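A question came to me from a girl in my reading group: "Why does the kitchen counter feel cold, and the wooden spoon does not feel cold, if they were in the same kitchen all night?" I liked this question very much. I promised to write the answer down, and it became longer than I planned.

# Why Does Stone Feel Cold?

Let us start with a small test. You need three things that have been in the same room since yesterday. Take something of metal, for example a pot lid. Take something of wood. Take something soft, like a folded towel. If your kitchen has a stone counter, you have a fourth thing already.

Close your eyes and touch each of them with your whole hand. Do it slowly.

Most people say that the metal is the coldest, then the stone, then the wood, and the towel is not cold at all. My neighbor's son Imre Borbély did this test and he was completely sure that the lid had been in the refrigerator. It had not. It was on the shelf, next to the tea.

## What the thermometer says

In our house the kitchen was at 69 degrees Fahrenheit in the morning. I put a thermometer on the stone and waited. It showed 69 degrees. I put it on the wooden board and waited again, and it showed 69 degrees. The towel was the same.

So the stone is not colder than the towel! Your hand tells you one thing and the thermometer tells you another thing. Which one is wrong?

Neither of them is wrong. They are measuring different things.

## Your hand is warm

The skin of your hand is usually warmer than the room. Your body makes heat all day and all night, from the food that you eat. When you touch something that is cooler than your hand, heat begins to move. It always goes by itself from the warmer thing to the cooler thing. You may imagine it like water which runs down a hill and never climbs back up alone.

The small sensors in your skin are sitting inside you, not inside the counter. They feel what happens to your own skin. If your skin loses heat quickly, they send the message "cold!" to your brain. If it loses heat slowly, the message is quiet, or there is no message.

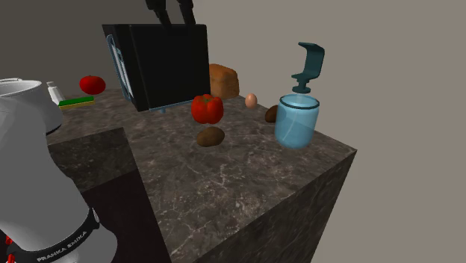 Now we come to the difference between materials. Some of them take heat away from your fingers and pass it deeper inside very fast. We call such a material a good **conductor**. Metal is a very good conductor. Marble and granite are not so good as metal, but they are much better than wood. Stone is also heavy and dense, and it needs a lot of heat before it warms up. You can keep your hand on it for some time and it will still feel cool.

Wood passes heat slowly. The thin layer under your finger becomes warm, and then the heat stays near there. Soon your skin and the wood are almost the same, and the cold feeling goes away.

A towel is slower still. Between its threads there is a lot of air, and air which cannot move around is a poor conductor. A material that slows the heat down is called an **insulator**. Your winter jacket is an insulator, and so are the feathers of a duck. The jacket does not make any heat. It only keeps your own heat from running away so quickly.

## A race with ice

This is my favorite experiment. Please ask an adult first, and put a plate under everything, because there will be water.

1. Find a metal baking tray and a wooden cutting board. Leave them in the same room for a few hours.
2. Touch both. Decide which one feels colder.
3. Guess on which one an ice cube will melt first. Write your guess on paper so you can't change it later.
4. Put one ice cube on each. Use cubes of the same size.
5. Watch.

Many children guess that the ice will live longer on the metal, as the metal feels cold. Bhavana Venkataraman, who is 8, guessed this too, and she was quite angry with her ice cube. On the metal it melts much faster. The metal is warmer than the ice, and it brings heat to the ice in the same quick way that it took heat from your hand. On the wood the cube just sits there — you can read a whole comic book in this time.

Her brother Subbarao, who is 13, asked whether the experiment works with a stone counter. It does. Usually the stone comes between the metal and the wood.

## Where people use this

Bakers like to roll butter dough on marble. The stone takes heat from the dough and the butter stays firm. If the butter becomes soft too early, the layers stick together and your pastry will be flat.

Pots are made of metal so that the heat of the stove can reach the soup. But look at the handles. Often they are of wood or plastic, and now you know why.

On a hot summer day, cats like to sleep on floor tiles. In winter the same cat will choose the rug.

## One more thing to think about

What would happen if the room was hotter than your hand? Imagine a bench in the strong sun, half metal and half wood. Both halves are hotter than your skin. Which way does the heat move now, and which half would you prefer to sit on?

Draw the bench and add arrows for the heat, thick arrows where it moves fast and thin arrows where it moves slowly. Then show the drawing to somebody at home and let them guess which half is metal.

*Tzu-hsuan Chiang, for the young readers' page of the Flokcombe library, 10 June 2026*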